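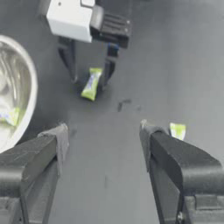 How do video game updates work?

7/12/25

You turn on a game. You want to play. Then a bar pops up and says "downloading update". Argh! So what is it doing?

First, what's a game made of? Files. Loads of them. Pictures, sounds, maps, and the code, which is the list of instructions telling everything what to do. A game like Barta (the one with the hopping foxes) has nearly 1,000 files in it. A big game has lots more.

Sometimes there's a mistake in the code. That's a bug. Maybe your fox falls through the floor. Maybe a door in Setville, the second level, won't open even when you've got the key. Players write in to complain, and the people who made the game go looking for the mistake.

When they find it they write new code. Then testers play that bit again. And again. Sometimes 100 times in a row! Sounds fun, gets boring quick.

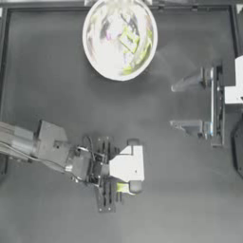 A glass bowl and a robot arm.

Next the makers bundle up the fix. This is called a patch, like a patch on your jeans. It only has the bits that have changed, so you don't have to download the hole game again. In August the Barta patch changed just 9 files. Quick one.

The patch goes onto a server, a computer that sends stuff out to other computers. Your console asks the server, "anything new?" If the answer's yes, down it comes.

Why are some updates so slow then? A few reasons:
Big patch. New levels need new pictures and sounds. When Nostton was added (the snowy town) that was 679 new files.
Slow internet at home.
Everyone downloading at the same time.

Don't switch off half way through! Most consoles can carry on later but it's safer to wait.

Words to know
Bug: a mistake in the code
Patch: a small bundle of fixes
Server: a computer that sends things to other computers
Tester: somebody who plays to find teh bugs

Try this: next time your game updates, look for the "patch notes". It's a list of what's been changed. Birkeck, who make Barta, put theirs on the start screen, bottom corner.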